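**Sausage rolls from frozen going soggy underneath in a café oven**

**Widad Najjar**

I run the counter at a small café and we've just switched from ready-baked sausage rolls to frozen unbaked ones, 22 to a box. The tops come out a good colour but the bottoms are pale and a bit soft. I'm baking from frozen on solid trays with baking paper, in a Flindavari countertop convection oven, at the temperature on the box. They then go into the heated cabinet for lunch.
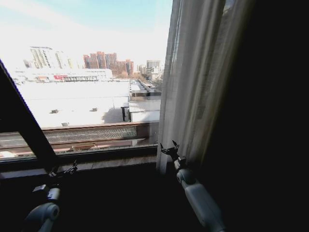
I did try leaving a tray in the fridge overnight in January, and those were worse - the pastry had gone sticky and they spread. The supplier says to bake from frozen only, so I've gone back to that. Is it the trays, the oven or the cabinet?

**Gudrun Hellwig**

Trays, most likely. Solid ones take a long time to heat through when you load them with frozen stock. Put the empty tray in while the oven heats, then slide the rolls on with the paper. Perforated trays are better again if yours will fit them, but check for fat dripping and keep a solid one on the shelf below.

Don't fill every shelf either. With 2 trays in a small oven, leave a gap between them and swap them over partway through. Set the oven higher than you need while it's heating, because it loses a lot when the door opens, then turn it down to the box temperature once they're in.

Always probe the middle of the filling before they go out. Colour on top tells you very little.

As for the cabinet, let them stand on a wire rack for a few minutes first. If they go in straight off the tray the steam has nowhere to go and softens the base. Check whether yours has a water tray too - ours did, and we run it dry for pastry.

**Jérémie Hamel**

We had this and changed brand. Fine now.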